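Handout 3: Clearing the table
Reading time: 3 min

Last week we ended on the gap between a factory arm and a kitchen. The factory arm meets the same part in the same place all day. A kitchen table has whatever people left on it. Clearing up is a chore a child can do, and it is still a hard one for a machine.

Think about what has to be picked up. Mugs have handles, and the handle may face any way. A paper cup crushes if it is squeezed like a mug. A full bottle of water is heavy and clear, and cameras are poor at judging where clear plastic begins.

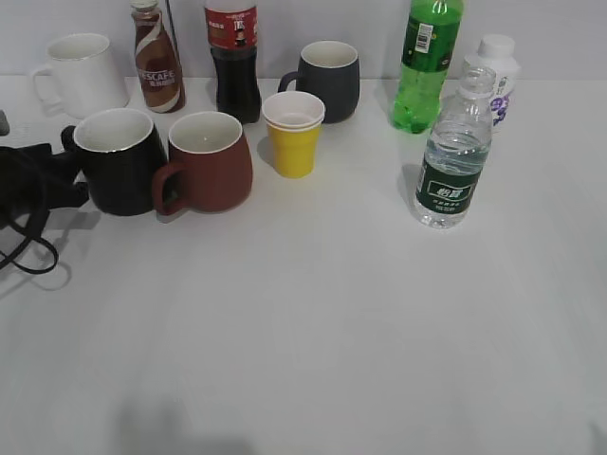

Order matters as well. If the arm goes for something at the back first, it may knock over what stands in front. People plan this without thinking. Most systems have to be shown, or have to work out a path each time.

In Blair Strachan's trial at Nulham, an arm running the Truvska software made 138 attempts at single items. It failed on 35 of them. Most failures were slips on smooth plastic, and 3 were spills. A person was asked to clear the same items and finished in 40 seconds, with no failures. The arm was not timed against this, as it was stopped and reset after every fault.

Note the grip used. Two fingers close from either side, so the arm has to line up with the object before it moves in. A small error at the start becomes a miss at the end.
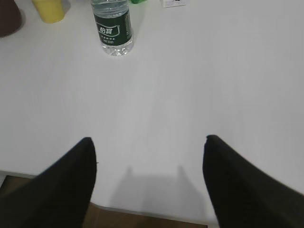

Would a softer grip solve the problem?

It would help with paper cups and thin plastic. It would do little for a bad estimate of position, and that accounts for many of the misses.

For the seminar, read the Ekwueme chapter on grasping and bring one chore from your own home. Write down each step and mark where you think a machine would fail.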